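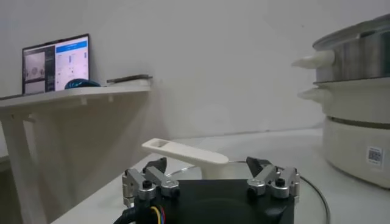

Chapter 4
Gripping and Letting Go

A school robot spends most of its working life between two simple states, open and closed. In the first three chapters your team built the arm, wired it and taught it to move to a point. This chapter deals with the hand. Many teams begin with a two-fingered gripper, in which a set of metal links carries each fingertip. When the fingers stand open, as they do here in front of the white plastic utensil, look at the width of the gap and compare it with the thickness of the part you mean to hold. A long, flat handle is thin one way and wide the other, so the direction of approach matters.

The exercises follow the kitchen task set at the Jumova club by Rostyslav Stetsiuk, whose pupils logged 557 attempts between October and June. Their notes are used throughout. You will need your arm from Chapter 3, a ruler, masking tape and a notebook.

By the end of the chapter you should be able to:
measure the opening of a gripper
choose a grasp point on an uneven object
set a closing force and test it over 15 trials
record a failed grasp so that another team can repeat it

4.1 Measuring the opening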